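The Drawer Box Comes Back

Small desk organizers with drawers were a fixture of home offices for years, then vanished under the laptop stand. They are selling again. Zullar, a housewares shop in Deschamps, moved 641 of them between September and the new year, nearly all in pale wood.

The appeal is easy to see. A box with an open tray on top and two rows of little drawers below takes up less room than a stack of paper, and it hides the things that make a desk look busy – stamps, spare keys, batteries, the charger for a phone you no longer own.

The open tray is the hard part. It fills up first, usually with bottles, lids and whatever was in your hand when the doorbell rang. Keep it for items you use every day and put tall things at the back. Cables are better off behind the box, where they won't hang over the drawers.

Give each drawer one job. Four drawers are enough for most people, and a small label on the front saves opening all of them to find a paper clip. Round knobs are easier to grip than cutout handles, especially on a shallow drawer that sticks.

If a drawer does stick, rub a candle stub along the runners and slide it in and out a few times.
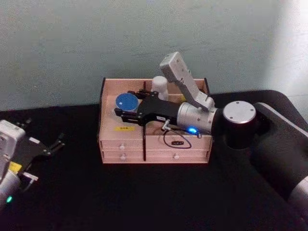 Wax lasts for months on a drawer that gets light use. Sandpaper is the next step, in a fine grit, on the bottom edges only.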